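Ticket 3157
Opened: 1999-11-09
Product: Katsaros Docket, county edition
Site: Clarham County Clerk of Court, civil division
Priority: High
Status: Closed, with follow-up

Problem as reported

The service list on multi-party civil cases is dropping parties. The clerk's office mailed notice of a hearing in the hospital district case, where 111 plaintiffs are suing the state over the change in charity care payments. Lawyers for three of the plaintiffs called to say they got nothing. The clerk checked the case screen and all of the plaintiffs are there. The printed labels do not match the screen.

The judge has moved the hearing to December so that everyone can be served again. The clerk wants the list fixed before the new notice goes out.

First checks

Reprinted the labels from the civil menu. Same three missing. Reprinted from the case screen with F7 and got the same result, so it is not the menu. Changed printers. No difference. The print file on disk is already short before it reaches the printer, so the printer and the label stock are ruled out.

Looked up the three parties by number. All three are active, all have a lawyer of record, all have a mailing address. Their address records were last changed when the Fosano law office merged with another firm and moved.

Asked the clerk whether anyone had edited the case by hand. One deputy had used Change Counsel on the Fosano parties, which is the correct screen for it.

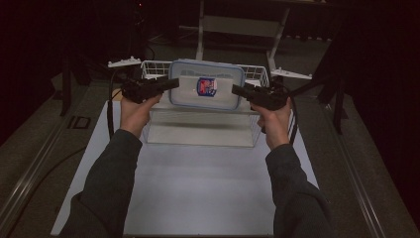 Solange Thibodeau: The deputy did use Change Counsel, but she did them as a batch from the firm screen and not one party at a time. We have done it that way on smaller cases with no trouble. Also, I compared the labels against the paper file this morning and the state's own lawyers are on there fine. It is only the plaintiffs who moved with Fosano. Please don't have us retype the case. We can't take it offline while motions are coming in.

Reply to site

No retyping needed. Leave the case open and keep filing to it. Please do not run any more batch counsel changes on any case until this ticket is closed. Single changes are safe.

Second checks

Copied the case to the test system at Erkberg and ran a batch counsel change there. The problem repeated. When the batch runs, it writes the new firm number to each party and then marks the old firm record closed. Three parties in this case were entered under a second record for the same firm, with a slightly different spelling. The batch moved their counsel to the new firm number but left the service address pointing at the old record. The label program skips any address that belongs to a closed firm. It does not print a warning.

The case screen reads the lawyer's name from a different place, and that explains why everything looked right to the clerk.

Tried the nightly rebuild on the test copy. It did not help. The rebuild checks that an address exists and does not check whether the firm is closed. 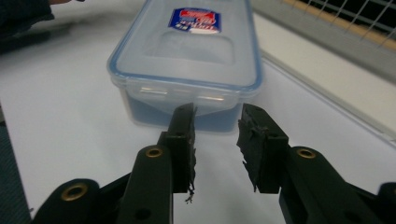 Reopened the old firm record on the test copy and the three labels came back, but with the old street address. That would have sent the notices to an office the firm has left, so it was not used as a fix.

Fix applied

1. Backed up the party and firm files.
2. Opened each of the three parties in Change Counsel, one at a time.
3. Cleared the service address field and saved.
4. Reentered the new firm number and saved again. The address filled in from the new record.
5. Printed the full service list to screen.

List now shows all 111 plaintiffs plus the state defendants. Clerk checked it against the paper file and agrees.

Other cases

Ran a search of all open civil cases at the site for parties with a service address under a closed firm. The search read 700 cases. It found the same fault in two others, a zoning appeal and a suit over school bus contracts. Neither has had a notice mailed since the firm moved. Both corrected the same way. The list of party numbers was faxed to the clerk.

Still open

The label program should stop and print an error when it skips an address. Sent to programming as a change request. No release date yet.

The batch counsel change should move the service address along with the firm number. Same request.

Until then, run the closed firm report before mailing notice in any case with more than one plaintiff. It is under Reports, Civil, option 9. Takes a few minutes on a large case. If it prints a blank page, the list is good.

Clerk asked if the first mailing can be shown in the record as defective. The software can add a docket note but the wording has to come from the court. Referred back to the clerk.

Closed by support. Clerk notified by phone.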